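Equipment Notes: before we sign for two arms

The July budget round is coming, and the item people keep asking me about is the pair of arms for the Dilley kitchen line. I have read all three bids. I have sat through the demos. I am still not ready to tell you it is money well spent, and I would like to lay out why before the vote and not after it.

Start with what is being sold. Marchal wants to sell us a two-arm unit with parallel grippers, plus a year of support. Pavis wants to sell us the same sort of thing on a lease, with the software billed apart. Ilov sells no hardware at all. Ilov sells simulation time, and both of the other two say we should buy some of it first. That part I agree with. Breaking a rendered cup costs nothing, and 47 hours of simulated clearing and sorting is a small line next to a unit that will need its own floor space, its own power run and somebody to mind it.

My trouble is with what the simulation is then used to prove. The Marchal bid says a trial in simulation "retires the main risks." I asked which risks and got a slide. So I asked to see the runs themselves, from the arms' own views as well as the wide one, and I suggest every member do the same before reading another page of the bid.

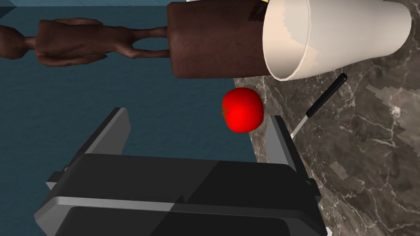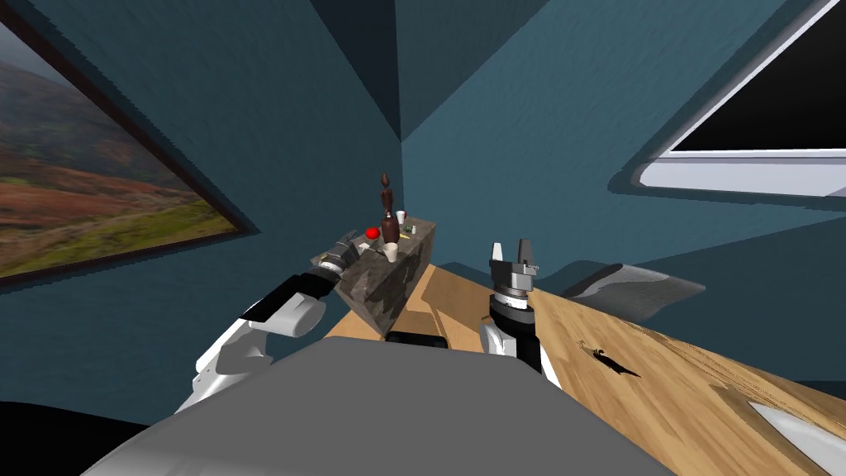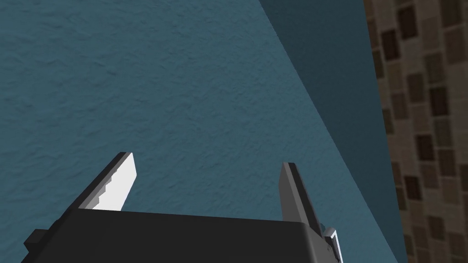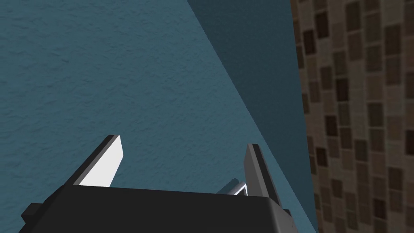
Simulated trial, all four views rendered. The second is the wide view with both arms; the others look out over a gripper.

The first view is the kind that ends up in a brochure. A red apple, a gripper close by, a cup on its side, a knife on the counter. I have no complaint about it as a test. Our own counters look worse by ten in the morning. But look at the last two, where the gripper has nothing but wall ahead of it. Somebody pays for that time too. When I asked how much of a run is spent with a gripper near nothing it could pick up, neither bidder had a number. They should have one. If we are buying two arms, I want to know how often we are using two arms.

Now the money, as far as I can pin it down. Pavis quotes 334 a week for the lease. Support is extra. Replacement fingers are extra, and there is a charge of 1,000 each time the unit is moved and set up again. We moved the line twice last year. Marchal has no moving charge but wants 15 percent of the purchase price every year for support after the first, and the support page says "business hours," which are not our hours.

Neither bid has a line for training our people, for guarding, or for the days the line stands still while the thing is bolted down. I have put in placeholders for all three in the planning sheet, and you will find them in gray. They are guesses. I would sooner argue over a guess than find out there was a blank.

What I am asking for is modest. Buy the Ilov hours on their own, with no tie to either hardware bid. Write the test list ourselves, using our trays, our cups and our clutter, and count the misses as well as the picks. Ask for the full runs, start to finish, with no cutting. Then hold the hardware money over until we have read the results.

Marchal says its price is only good through July. Prices like that have a way of coming back.

Comments on the planning sheet are open to all members. Please put them in the sheet itself, since I lose track of the ones that come by email. The bids are in the shared folder under Dilley, and the Pavis one has a second attachment with the lease terms that is easy to miss.

Posted 19/04/2023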